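Start Körper Natur Technik Früher Mitmachen Suche

Warum drückt mein Rucksack so?

Zuletzt aktualisiert: Mai

Um kurz nach sieben, wenn ich mir den Rucksack auf den Rücken schwinge, mache ich ein Geräusch. Es klingt wie »Uff«. Meine Oma macht es beim Aufstehen, ich mache es beim Rucksack. Und weil ich es irgendwann albern fand, jeden Morgen Uff zu sagen, ohne zu wissen, wieso, habe ich mich mal darum gekümmert.

Fangen wir ganz unten an, nämlich bei der Erde. Die zieht an dir. Die ganze Zeit, auch jetzt beim Lesen, auch wenn du schläfst. Du merkst es kaum, weil du seit deiner Geburt nichts anderes kennst. Sie zieht auch an deinem Pausenbrot, am Federmäppchen und an jedem einzelnen Buch. Dieses Ziehen heißt Schwerkraft. Wenn du etwas hochhebst, musst du dagegen anziehen, und das spürst du in den Armen.

Je mehr Stoff in einem Ding steckt, desto stärker zieht die Erde daran. »Stoff« meine ich hier nicht wie bei einem T-Shirt, ich meine das, woraus etwas besteht: Papier, Wasser, Metall, Apfel. Die Fachleute sagen Masse dazu. Ein Buch mit vielen Seiten hat mehr Masse als ein dünnes Heft, deshalb ist es schwerer. Soweit klar, oder?

Jetzt wird es ein bisschen verrückt. Auf dem Mond hätte dein Rucksack genau so viel Masse wie auf der Erde. Es wäre ja noch alles drin, kein Buch wäre verschwunden. Aber der Mond zieht viel schwächer, er schafft nur ein Sechstel. Du könntest sechs volle Rucksäcke übereinander tragen, und es wäre so anstrengend wie hier einer. (Praktisch ist es trotzdem nicht. Auf dem Mond gibt es keine Luft und keinen Bäcker.)

Alles auf die Waage

Ich habe meine Küchenwaage geholt und nachgewogen. Der leere Rucksack bringt 900 Gramm mit, da ist noch kein einziger Bleistift drin. Mein Mathebuch wiegt 346 Gramm, das hatte ich mir viel schlimmer vorgestellt! Die volle Trinkflasche liegt bei 705 Gramm und damit weit vor dem Mathebuch, auf das ich immer geschimpft habe. Zusammen sind das schon fast zwei Kilo, und ich habe noch nichts zu essen dabei.

Das mit der Flasche kannst du dir gut merken. Ein Liter Wasser wiegt ein Kilogramm, also so viel wie eine große Packung Mehl. Wasser sieht so leicht aus, wenn es aus dem Hahn läuft, aber im Rucksack ist es ein richtiger Brocken. Wer in der Schule nachfüllen kann, muss morgens nicht alles hinschleppen. Trinken sollst du natürlich trotzdem.

Das Rätsel mit dem Hintenüberkippen

Nun kommt der Teil, den ich am spannendsten finde. Zwei Rucksäcke können auf der Waage genau gleich viel wiegen und sich auf dem Rücken völlig verschieden anfühlen. Wie geht das denn?

Probier mal Folgendes. Nimm die volle Flasche in die Hand und halte sie ganz nah am Bauch. Geht prima. Und jetzt streck den Arm nach vorne aus und halte sie so weit weg, wie du kannst. Nach kurzer Zeit fängt der Arm an zu zittern. Die Flasche ist kein bisschen schwerer geworden! Aber dein Arm ist jetzt ein langer Hebel, und die Flasche sitzt ganz am Ende davon. Von da aus zerrt sie viel stärker an deiner Schulter.

Auf dem Rücken passiert dasselbe, bloß nach hinten. Steckt das dicke Buch ganz außen im Rucksack, weit weg von dir, dann zieht es dich nach hinten. Damit du nicht umkippst, beugst du dich nach vorn, und zwar ohne dass du es merkst. Achte mal morgens vor der Schule darauf, wie die anderen laufen. Manche sehen aus, als gingen sie gegen einen Sturm an.

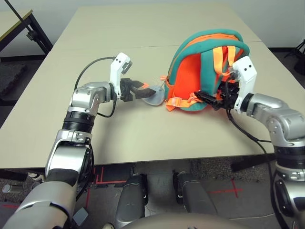 Bei ihr sei es genau so gewesen, hat mir Halima Okafor geschrieben: Der Atlas habe immer im vordersten Fach gesteckt, weil er da so schön reinpasste, und an der Bushaltestelle habe sie sich jedes Mal am Schild festgehalten. Seit der Atlas hinten am Rücken stehe, brauche sie das Schild nicht mehr. Sie wollte außerdem wissen, ob Schweres nach oben oder nach unten gehört.

Gute Frage, und die Antwort hängt davon ab, was du vorhast. Das Wichtigste ist immer: nah an den Rücken damit. Bei der Höhe ist die Mitte meistens ein guter Platz. Liegt alles Schwere ganz unten, hängt dir der Rucksack am Po und zieht an den Schultern. Liegt alles ganz oben, schwankst du leichter, etwa beim Balancieren auf der Bordsteinkante. Leichte Sachen wie Jacke oder Mäppchen dürfen nach außen, die machen kaum etwas aus.

Es gibt übrigens in jedem Ding einen Punkt, um den herum das ganze Gewicht gleich verteilt ist. Der heißt Schwerpunkt. Bei einem Lineal findest du ihn leicht: Leg es quer über deinen Finger und schieb es hin und her, bis es nicht mehr kippt. Da, wo dein Finger ist, sitzt der Schwerpunkt. Kleb jetzt einen Klumpen Knete auf ein Ende und such noch mal. Er ist gewandert, nämlich ein Stück zur Knete hin! Genauso wandert er bei dir, sobald du einen Rucksack aufsetzt. Du und der Rucksack, ihr seid dann zusammen ein neues Ding mit einem neuen Schwerpunkt, und der liegt weiter hinten als vorher. Solange er über deinen Füßen bleibt, stehst du. Rutscht er dahinter, plumpst du auf den Hosenboden.

Breite Gurte, dünne Gurte

Hast du schon mal eine schwere Einkaufstüte mit ganz dünnen Henkeln getragen? Danach hat man so rote Striche in den Fingern. Wickelst du ein Taschentuch um die Henkel, tut es viel weniger weh, obwohl in der Tüte immer noch dieselben Kartoffeln liegen.

Daran ist der Druck schuld. Druck bedeutet: Wie viel Kraft verteilt sich auf wie viel Fläche? Bei einem dünnen Henkel muss ein winziger Streifen Haut alles aushalten. Bei einem breiten Gurt teilen sich viele Streifen Haut die Arbeit. Deshalb sind Rucksackgurte breit und gepolstert. Und wenn du beide Gurte benutzt, teilen sich auch noch zwei Schultern die Last. Ich weiß, einer über der Schulter sieht lässiger aus – ich hab das jahrelang so gemacht und lief dabei schief wie ein Fragezeichen.

Wie fest sollen die Gurte sein? So, dass der Rucksack am Rücken anliegt und nicht bei jedem Schritt gegen dich klopft. Falls du zum Bus rennst und hinter dir macht es bumm, bumm, bumm, dann sind sie zu locker. Jedes Bumm ist ein kleiner Schubs, weil der Rucksack erst hochhüpft und dann wieder gebremst werden muss, und bremsen musst ihn du.

Dein eigener Packversuch

Du brauchst einen Rucksack, zwei oder drei dicke Bücher und einen Pulli. Frag jemanden, ob er dir beim Aufsetzen hilft.

Pack zuerst den Pulli an die Rückenseite und die Bücher nach außen. Setz den Rucksack auf und lauf einmal durch den Flur und zurück. Dann tauschst du: Bücher an den Rücken, Pulli nach außen. Wieder Flur und zurück. Wenn du magst, stell dich danach seitlich vor einen Spiegel und schau, wie weit du dich nach vorne beugst. Bei mir war der Unterschied so deutlich, dass ich zweimal nachgesehen habe, ob wirklich noch alle Bücher drin waren.

Rachid Morsy hat denselben Versuch mit einem einzigen Gurt gemacht und meint, er sei dabei im Flur dauernd an die Kommode gestoßen. Auch ein Ergebnis!

Was mein Rucksack noch so wusste

Beim Wiegen habe ich ihn einmal komplett ausgeräumt. Ganz unten lagen ein Arbeitsblatt vom Herbst, eine Kastanie, ein Haargummi, das mir nicht gehört, und ungefähr 7 Gramm Krümel. Die Krümel sind nicht der Grund für mein Uff, das gebe ich zu. Die Kastanie habe ich wieder reingelegt.

Wir verwenden Cookies, damit diese Seite funktioniert. Einstellungen Ablehnen Einverstanden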